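Grumstead Upholstered Bench, Light Gray Weave
Model 2198

Seating > Benches and Daybeds > Grumstead

Overview

The Grumstead is a low upholstered bench for bedrooms, dressing areas, hallways and laundry rooms. It combines a one-piece padded seat with a fixed back panel and is intended for general household use, including short-term placement of folded or unfolded clothing. The seat is supplied assembled. The back panel and legs are fitted on site with the hardware pack included in the carton.

The 2198 replaces the earlier Grumstead bench, which had two separate seat cushions. Covers for the two-cushion version do not fit the current frame.

Construction

Frame: kiln-dried beech rails, corner-blocked, glued and screwed.
Suspension: elastic webbing, interlaced front to back and side to side.
Seat core: polyurethane foam, medium firm, with a thin polyester wrap.
Edges: rounded on all four sides. No piping.
Legs: beech, threaded, with felt pads.
Back panel: bolted to the rear rail at four points.

The padding is thin compared with a lounge sofa. The seat is meant to stay flat under light loads so that stacks of clothing stand without leaning. Users who want a deeper seat for long periods of sitting should see the Hudgate, which uses the same covers in a larger size and a softer core.

Fabric

The standard cover is Atau, a plain weave in gray and off-white yarns. The mixed yarn gives a heathered surface that hides lint better than a solid color. Atau is 100% polyester and weighs 273 grams per square meter.

The cover is cut with an allowance for tension and is held by hook-and-loop strip along the underside of the seat. When fitted correctly it should be taut across the middle of the seat, with no loose fabric at the rounded edges. If diagonal wrinkles appear at a corner, release the strip on both adjoining sides, center the cover and press the strip down again, starting at the middle of each side.

Small slubs and darker yarn ends are normal in this weave. They may be trimmed level with the surface using sharp scissors. Do not pull them.

Color as viewed will vary with lighting. Warm bulbs move the gray toward beige. Fluorescent tubes and daylight filtered through foliage can give it a green cast. Order a swatch before ordering replacement covers to match an older bench.

Using the seat for clothing

The flat center of the seat is suitable for sorting and folding. Keep stacks back from the rounded edge, where the surface slopes and lightweight items tend to slide. Spread large items with the bulk of the fabric on the flat area.

The Atau weave has moderate grip. Cotton knits generally stay where they are placed. Satin, nylon linings and similar smooth fabrics may need to be laid against the back panel.

Do not place damp laundry on the seat. The foam core is not ventilated on the underside and dries slowly. Dark denim and other unfixed dyes can transfer to light upholstery, particularly at the front edge. Washing new dark garments before they are placed on the bench reduces this but does not rule it out.
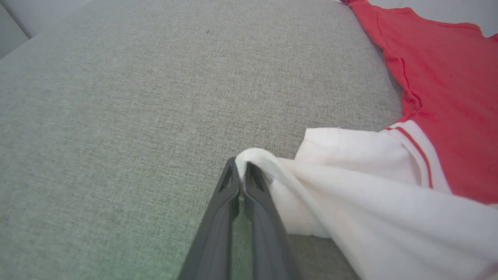

Photo: Grumstead product file. Light gray upholstery with white fabric.

Light-colored garments show little contrast against this cover under low light. For a dressing area with a single ceiling fixture, the charcoal version may be more practical.

Care

Vacuum with a soft brush attachment, following the direction of the weave. Blot spills with a white cloth. For water-based stains, use lukewarm water with a small amount of mild detergent, working from the outside of the stain inward.

The seat cover may be removed and machine washed in cold water on a gentle cycle. Close all hook-and-loop strip first. Line dry. Do not bleach or tumble dry. Refit the cover while it is very slightly damp to recover full tension, and allow it to dry completely before use. The back panel cover is fixed and must be cleaned in place.

Load and placement

Maximum distributed load on the seat is 228 kilograms. Do not stand on the bench. Place on a level floor and recheck the leg threads after the first month. The bench should not be placed directly against a radiator or baseboard heater.

Replacement parts

Seat cover, Atau light gray
Seat cover, Atau charcoal
Leg set with felt pads
Hardware pack, back panel
Hook-and-loop strip, adhesive-backed, for frame side

The Vaher storage tray fits beneath the seat and slides out from the front. It is sold separately and requires the standard leg height. It cannot be used with the short leg set.

Quote the model number on all parts orders. The number is printed on a label stapled to the inside of the rear rail, at the left when viewed from the back.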